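Plateau clair, veinage, reflets : notes sur une table de travail

Janvier est le mois où je reprends les sujets laissés en plan à l'automne. Celui-ci date de septembre : le plateau en bois clair qui a remplacé l'ancien stratifié gris, et la façon dont il se comporte au quotidien. J'avais promis un retour dans les commentaires du billet sur les piètements. Le voici, publié le 23 janvier 2024, avec quelques mois d'usage derrière moi.

Le plateau vient de chez Pruvwood, référence catalogue 248, livré poncé et fini d'usine. Le document du fournisseur parle de « teinte naturelle, aspect chêne clair », formule qui n'engage à rien sur l'essence ni sur la structure. J'ai posé la question par courriel. La réponse reprenait la fiche mot pour mot. Je m'en tiens donc à ce qui se constate à l'usage : la surface, les angles, la tenue sur le châssis.

Le premier point est le dessin du bois. Sur les photos du catalogue, il paraissait presque droit. En réalité il ondule, avec des bandes crème et d'autres plus beiges, et par endroits de grandes arches allongées, caractéristiques d'un débit sur dosse. Je n'ai rien contre. Il faut simplement savoir qu'un petit objet beige posé dans une zone très veinée se repère moins vite que sur un fond uni. Pour trier de la visserie laiton, je mets un tapis. Pour le reste, je travaille à même le bois.
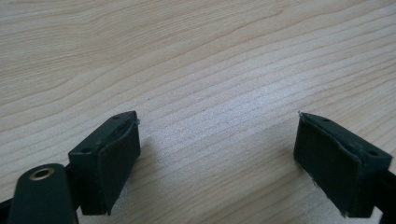
Deuxième point, la brillance. La finition est vendue comme mate. Elle l'est sous un éclairage latéral, beaucoup moins sous le plafonnier, qui produit un voile blanchâtre dans lequel le veinage semble s'affiner et se resserrer. J'ai relevé la brillance à 60° avec un appareil prêté par Anselmo Carrasco, en plusieurs endroits et à distance des bords. Les écarts d'un point à l'autre restent dans l'incertitude de l'instrument : le vernis est régulier, le voile vient de la position de la lampe. Déplacer le luminaire vers le mur a réduit l'effet sans le supprimer. Un diffuseur Plirnetura ferait sans doute mieux, mais il impose de revoir la fixation au plafond, et je ne suis pas pressé.

Troisième point, l'entretien. J'ai essayé trois méthodes :

Chiffon microfibre sec. Suffisant pour la poussière, sans effet sur les traces de doigts.

Chiffon humide, eau claire, puis essuyage immédiat. C'est ce que je fais le plus souvent. Toujours dans le sens du fil, sinon les traces de séchage coupent le veinage et se voient en lumière rasante.

Savon Tonov dilué. Efficace sur le gras, mais il laisse un film si l'on ne rince pas. Je le réserve aux taches. La notice indique un bouchon pour un seau, dosage très excessif pour un vernis ; j'utilise 2 ml dans 500 ml d'eau tiède et cela suffit.

J'ai écarté les lingettes imprégnées après un essai sur la face inférieure. Elles déposent un produit gras qui accroche ensuite la poussière.

Quatrième point, le châssis. Le plateau est maintenu par de petites pièces sombres sur les chants gauche et droit. Le système a un avantage : on démonte sans percer. Il a aussi un défaut, le jeu. Au montage, en poussant sur un angle, j'obtenais un déplacement perceptible. J'ai intercalé une bande de caoutchouc mince entre le cadre et le dessous du plateau, et le mouvement a disparu. À vérifier de temps en temps, car le caoutchouc se tasse.

Le passe-câble, lui, est rond et placé vers le bord arrière. Sur le papier, c'est logique. En pratique, tout ce qui se branche et se tient en main part de l'avant, côté opérateur, et descend par-dessus le chant. Un câble qui passe par l'arrière traverse toute la surface utile et finit par accrocher un objet. J'ai donc cessé de me servir du trou pour autre chose que l'alimentation de la lampe. Les angles arrondis du plateau jouent ici en ma faveur : une gaine souple glisse dessus sans marquer.

Reste la question du contact avec les objets durs, celle qui revenait le plus dans les commentaires. Le verre est le cas intéressant. Un gobelet à facettes, lourd, à fond épais, se pose bien et ne bouge plus. Si on le traîne au lieu de le soulever, le moindre grain de poussière sous le fond devient un outil de rayage. J'essuie donc le dessous avant de le poser, et je le saisis par les flancs. Les contenants cylindriques légers, flacons ou tubes étiquetés, ne présentent pas ce risque, mais ils roulent. Je les garde debout, ou alors en main. 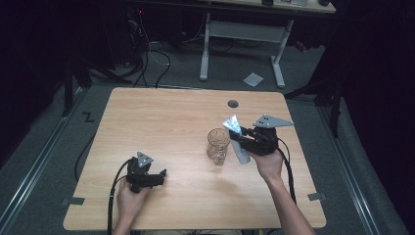 Pour le sol, j'ai conservé la moquette grise. Elle amortit les chutes et absorbe une partie du bruit, deux qualités appréciables quand on manipule du verre. Son inconvénient est la planéité : les pieds s'y enfoncent de façon inégale, et le niveau fait en septembre n'était plus bon en novembre. J'ai refait le réglage une fois la moquette tassée — il n'a plus bougé depuis. Ceux qui montent une table sur ce type de revêtement gagneront du temps en la laissant chargée quelques jours avant le réglage définitif.

J'avais envisagé un plateau Domínguez, plus dense et plus sombre. Sur un échantillon, les objets clairs ressortaient mieux, la poussière aussi. Le verre transparent y posait moins de difficultés : sur le bois clair, le veinage se lit à travers les parois et le contour du gobelet se perd un peu. C'est le seul usage où je regrette mon choix. Un sous-main uni règle le problème quand il se pose, au prix d'un objet de plus à ranger.

Côté usure, rien à signaler sur les chants. J'ai une rayure courte près du bord avant, visible seulement sous un certain angle, que je n'ai pas cherché à reprendre. Un vernis se retouche mal localement, et un ponçage partiel ferait une tache plus voyante que le défaut. Si d'autres apparaissent, je poncerai tout le plateau au grain fin et je passerai une finition plus mate, en deux couches — j'ai gardé les références de celle qu'Anselmo utilise sur ses établis.

Prochain billet : l'éclairage, avec les mesures avant et après déplacement du luminaire.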